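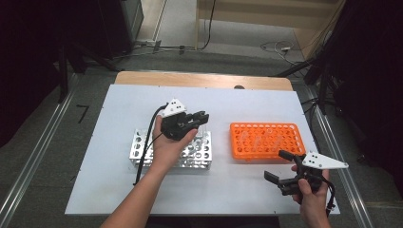
The Rordale jaw drift was a fault in the Stuvdale hand-held gripper, a tool used to record tube handling for later playback on robot arms. First noticed in July at the Tetby workshop. The two grippers of a pair lost agreement with their own readings, so a jaw that stood wide open was logged as part closed. Work was tube transfer between racks, one gripper in each hand, a metal rack on the left of the board and an orange plastic one on the right. Each gripper trails a black cable, and it was the cable that got the blame at first. Wrongly, as later found.

Cause
A set screw in the jaw linkage worked loose after long sessions. Play in the joint was small, 6 degrees at worst, but it built up over a session and the software had no check for it. Re-zeroing at start of day hid the problem until the afternoon.

Effects
Of 446 recordings made at Rordale, 70 were thrown out. Arms trained on the bad set closed late and knocked tubes over, or squeezed too hard. One glass tube broke during playback at Ban, cutting a technician's thumb. Minor injury, but it was logged as a safety matter and playback was stoped the same afternoon.

Investigation
Led by Magdolna Gulyás. Cables swapped first, no change. Miklós Erdős then measured the jaws by hand against the log and found the gap. His note is short and does not say which units he tested.

Remedy
Thread lock on the screw, plus a re-zero every 50 transfers. Later units have a pinned joint insted. Older ones still in use at Tetby, see also Gripper calibration.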